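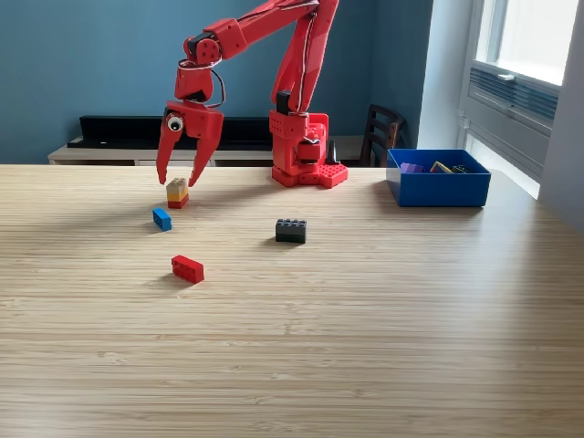 Photo: Udilura

Teaching a robot arm to tidy up, one brick at a time

25th September

If you have ever told a child to put the toy bricks back in the bin, you already know the job that Udilura has picked for its small red robot arm. The Hartley workshop has spent the past few weeks showing the arm how to clear a tabletop, and this week it put its first full set of lessons online for anyone to download and try.

There is no code that says "go to this spot, close the fingers." A person sits at the side with a second, smaller arm, the leader, and moves it by hand. The red arm copies every bend of the elbow and every twist of the wrist, and while it does so the joint angles and the camera views are saved together. Do that enough times and you have something a learning program can study. Udilura has 200 of these runs in the new set, all of them recorded on an ordinary table by a window, in whatever light the day brought.

And it's a lovely thing to try! We had a turn last week. The leader arm weighs next to nothing, and within a couple of minutes you stop watching your own hand and start watching the gripper (it has a googly eye stuck on the side, so it sort of watches you back). Picking up a brick that lies flat is easy enough. A stack is harder. Come down a little crooked and the first finger nudges the tower before the second has got anywhere near it, and then you are chasing pieces around the table. Those messy runs stay in the set too, as long as the person recovers and gets the brick into the blue bin in the end. The workshop found in January that an arm taught only from perfect runs had no idea what to do after a small slip, so now the slips are part of the lesson.

Each run starts with the bricks laid out fresh. Some are loose, some are stacked, and bigger models turn up among the single bricks as well, so that the arm has to deal with things that are not all the same shape.
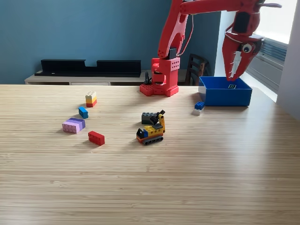
The layouts come from a deck of cards the team shuffles before each session. A card might call for a stack close to the base, or for a loose brick turned at an awkward angle, and whoever is driving has to work with what comes up. It keeps people from setting out the same easy table again and again, which everybody does when left alone, us included.

Recording is handled by a program called Semeo, written in the workshop and free to use. It starts and stops with a foot pedal, so both hands can stay on the leader. Press once to begin, once to keep the run, and hold it down to throw the run away. We liked that last one a lot. After a save there is a pause of 5 seconds for resetting the table, with a beep at the end, and once you get into the rhythm of it the time just flies by.

How well does the arm do by itself? Pretty nicely for a beginner. With one loose brick on the table it will usually reach over, get a grip and carry it across to the bin. Stacks still give it trouble, and it tends to hover over them for a while as if it can't decide where to start. The team thinks more stack runs will fix that, and the next round of recording will be made up of very little else.

The download comes to 3299 files, counting the video clips, the joint logs and a short text note for each run saying what the driver was trying to do. The notes are worth reading even if you never touch the rest. "Went for the top one, got two," says one. "Dropped it, got it, dropped it, got it," says another.

Udilura is also opening the table to visitors. Sessions are free, last an hour and take up to 7 people, who swap places at the leader arm as they go. Anyone aged ten and up can drive, and no background in robots or programming is needed. If you agree to it at the door, your runs go into the next release.

A second table is being set up at Prorkano, the makers' space across the river, with the same kind of arm and the same deck of cards. The two groups plan to trade recordings and see whether an arm taught at one table can clear the other. Sign-up sheets for both places are at the Hartley front desk, and the Semeo download page has the build guide for the leader arm if you would like to make one at home.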